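Notes from the Utdale savings circle
30 December 2018

Hello all, and I hope the mince pies have been kind to you. I've been meaning to write this one since August, when our fund manager's half-year letter landed on the mat and I read it on the train to Skallville (twice, as we were stuck outside the station). It was the charges page that got me. I've been putting money into funds for 11 years and I had never once sat down and worked out, in pounds, what I was paying for them!

So I did. My holding in the Stukeo balanced fund cost me £642 over the last twelve months, and I'd have guessed at half that. Part of it is the yearly management charge, which everybody knows to look for. The rest is dealing costs inside the fund, plus what the platform takes for looking after it, and those sit on two different bits of paper that arrive in different months. No wonder I'd missed it.

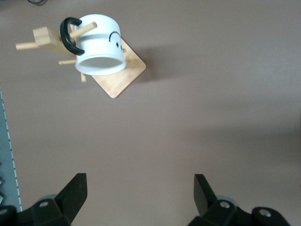

My next job was to ring the platform and ask whether a cheaper version of the same fund existed. It did, and had done for quite a while – same manager, same holdings, lower charge – only older customers like me had been left in the old one unless they asked to move. I did the whole call at the kitchen table with the statements spread out, and by the end of it I badly wanted a tea in the white mug with the black handle, the one that lives on the wooden mug tree. The switch itself took a form and one signature. They told me there was no exit fee, but do get that in writing if you try it, and ask whether you'll be out of the market for a day or two while it goes through.

I also looked at moving the lot to Jiang, who a few of you use. Their platform fee is flat, so it suits a bigger pot, and on mine it came out dearer than staying put. If you pay in small amounts every month, check what they charge for each purchase as well, as that was the bit that tipped it for me.

A few of you have asked about the circle's own pot. We started the year with £1340 and we're finishing it on £1386, with no new money paid in. After the autumn we've had in shares I'll take that and be glad of it. Most of it was sitting in cash and short bonds, which looked very dull in the spring and rather less dull in the last few weeks.

Next time I'd like us all to bring our own charges figure, in pounds, on a scrap of paper. No names needed, we'll shuffle them in a hat. If you can't find yours, bring the statement and we'll hunt for it together.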